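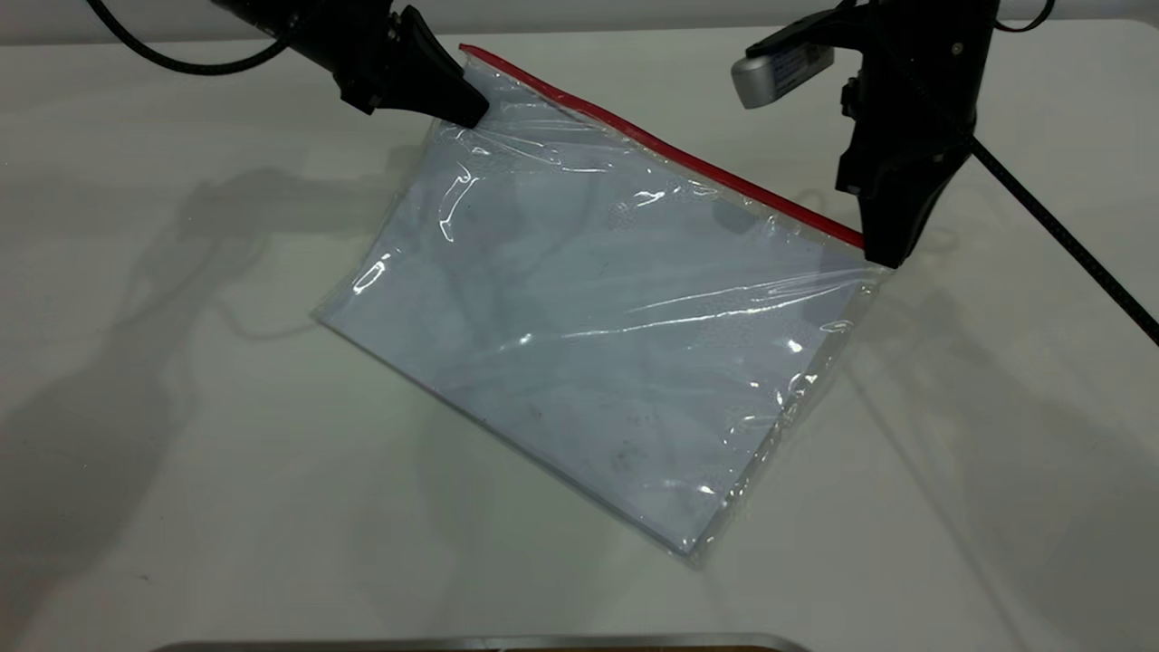 Frequently Asked Questions: Bridal Gown Alterations, Cleaning and Storage

Relten Bridal Alterations, Starkgate

These are the questions we hear most often at the fitting room counter. If yours isn't answered, call the shop or stop in during open hours.

BEFORE YOUR FIRST FITTING

When should I book my first fitting?

Call as soon as you know when your gown will arrive. Most brides have their first fitting two to three months before the wedding. If you are getting married in September, book early. It is our busiest month and the evening appointments go first.

My gown hasn't arrived yet. Can I still book?

Yes. We will put you down for a date based on what your bridal store told you, and you can move it once without a charge. Please let us know as soon as you hear of a delay.

Do you work on gowns that were bought somewhere else?

Yes. We don't sell gowns, so every dress we work on was bought somewhere else. That includes dresses bought online, sample sale dresses, secondhand dresses and dresses passed down in a family.

What do I need to bring?

Bring the gown, the shoes you will wear, and the bra or shapewear you plan to wear underneath. If you are wearing a slip or petticoat that didn't come attached to the dress, bring that too. Veils and jewelry can wait until the second fitting.

I haven't picked out my shoes. Does it matter?

It matters for the hem. We can pin the bodice and straps without shoes, but we won't mark a hem until you have the pair you will wear, or another pair with exactly the same heel height. If you plan to change into flats for the reception, tell us at the first fitting. The hem is always set for the ceremony shoes unless you ask otherwise.

How many people can come with me?

Two. The fitting room is small and the third chair is usually holding someone's skirt.

Can I bring my children?

Yes, but they count toward the two guests. Please leave snacks and drinks in the car.

Can I wear makeup?

Please come with a clean face and no self-tanner. Foundation comes off on necklines very easily, and some of it does not come out of silk.

ALTERATIONS

How many fittings will I need?

Most gowns need three. At the first one we pin everything. At the second you try on the altered dress and we correct anything that isn't sitting right. The third is the final check, with the bustle. A simple hem may only need two.

How much can a dress be taken in?

Two sizes is usually fine. Beyond that, the darts, cups and lace pattern start to move to the wrong places and the bodice has to be partly rebuilt. We can do that, but it costs more and takes longer, and we will tell you at the first fitting if we think your dress is in that group.

Can a dress be let out?

It depends on the seam allowance. Some makers leave an inch or more on each side and some leave almost none. We have to look inside the dress to know. If there isn't enough fabric, a lace-up back or side panels can add several inches. Side panels work best when the maker will sell us matching fabric, so ask your bridal store for the style number before you come in.

Can you add sleeves?

Yes. Detachable sleeves are the most common request. If you want lace that matches the dress, we may be able to use what we cut off the hem or train. Otherwise we order samples and you choose the closest one.

What is a bustle, and do I need one?

A bustle is a set of buttons, loops or ties that lifts the train off the floor after the ceremony. If your dress has a train and you plan to dance, you will want one. An over-bustle hooks on the outside of the skirt. An under-bustle ties underneath with ribbons, which we number so your helper can match them up. Whoever will be doing your bustle should come to the last fitting. They are welcome to film it on their phone.

How much do alterations cost?

We give a written quote at the first fitting and do not start work until you have agreed to it. A plain hem on a single-layer skirt starts at $200. Lace hems, beaded hems and skirts with many layers cost more. A deposit of 20 percent is due when you accept the quote, with the balance due at pickup.

Do you charge a rush fee?

Yes, for work that has to be finished in fewer than 21 days. The fee will be on your quote. We may have to turn down rush work in the summer and early fall.

What if I lose or gain weight after my fitting?

Small changes can be handled at the second fitting at no charge. If seams that are already finished have to be opened again, we charge for that work separately. If you expect your size to change, tell us, and we will leave the bodice until last. 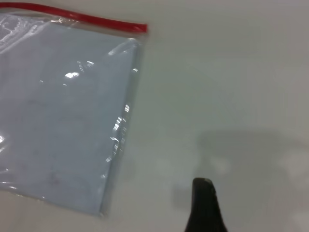

PICKUP AND TRAVEL

When should I pick up my gown?

Most brides pick up one to two weeks ahead. We press or steam the dress shortly before pickup and stuff the bodice with tissue. If you live in a small apartment, or have cats, we can hold the gown until closer to the day. There is no charge for the first month.

Can someone else pick it up for me?

Yes, if you call us first with their name. They will need to show ID and pay any balance. We do recommend that you try the dress on one last time before it leaves the shop. Once it has gone out the door, any new changes are a new order.

How do I get it home?

Lay it flat across the back seat or in a clean trunk with the seats down. Hanging it from the hook over the window usually leaves the skirt bunched on the floor. Keep the bag zipped.

I am flying to my wedding. How should I carry the dress?

Take it on board. Do not check it. Airline rules differ on garment bags, so call ahead and ask whether yours counts as your carry-on. Not every plane has a closet, and crews can't promise you space in one. We can fold your gown with tissue into a carry-on case for you. It will need steaming when you arrive, so ask your hotel ahead of time if they have a steamer or know someone local who does this.

Can I steam it myself?

For polyester tulle, chiffon and most crepes, yes. Use a handheld steamer with distilled water, keep it several inches from the fabric and work from the inside where you can. Do not steam silk yourself. Water spots on silk can be permanent. Never put an iron on beading or sequins.

What should I have on hand for the day?

A needle and white thread, small safety pins, a crochet hook for button loops, white chalk, and a clean white cloth. Chalk will cover a small mark long enough for photos. Don't rub at a stain, and don't use club soda on silk.

CLEANING AND PRESERVATION

Do you clean gowns?

We take gowns in at our counter and send them to Willeck Gown Care, who have handled all of our cleaning for years. You can also take your dress to them directly. The price is the same.

How soon after the wedding should I have it cleaned?

Within a month or two if you can. White wine, champagne and sugar from cake frosting may not show at first, but they turn yellow or brown over time and get harder to remove. Point out any spills you remember when you drop off the dress, even if you can't find them now.

Will every stain come out?

No. Most hem dirt does. Red wine, ink, grass and self-tanner depend on the fabric and how long they have been there. You will get a call before anything is tried that might affect the fabric.

What does preservation include?

Cleaning, minor repairs to loose beads and torn loops, and packing in an acid-free box with acid-free tissue. The veil can go in the same box. Shoes, bouquets and anything with rubber or metal parts should be kept separately.

Can I just leave it in the bag from the bridal store?

For a few weeks, yes. For years, no. Vinyl and other plastics can give off fumes that yellow the fabric, and a heavy gown left on a hanger will stretch at the shoulders. If you don't want a box, use an unbleached cotton garment bag and hang the dress by the loops sewn inside, never by the straps.

Where should the box be kept?

Somewhere inside the living area of your home, such as under a bed or on a closet shelf. Attics get too hot and basements get too damp. Keep it off the floor if there is any chance of a leak.

Can I open the box?

Yes. Wash and dry your hands first, and take off your rings. It's a good idea to open it every few years and refold the dress along different lines so the creases don't set.

FINDING US

Where are you?

We are upstairs in the Cheema Building at 92 Mill Street in Starkgate. The entrance is on the side, between the bakery and the shoe repair shop. There is an elevator at the back of the lobby.

Is there parking?

There is a public lot behind the building and metered parking on the street. If you are carrying a large gown, pull up to the side door and call us, and someone will come down to help.

What if I need to cancel an appointment?

Call at least one day ahead. Missed appointments are charged a small fee, which is taken off your balance if you rebook within the same month. Voicemails left after 5 p.m. are returned the next day we are open.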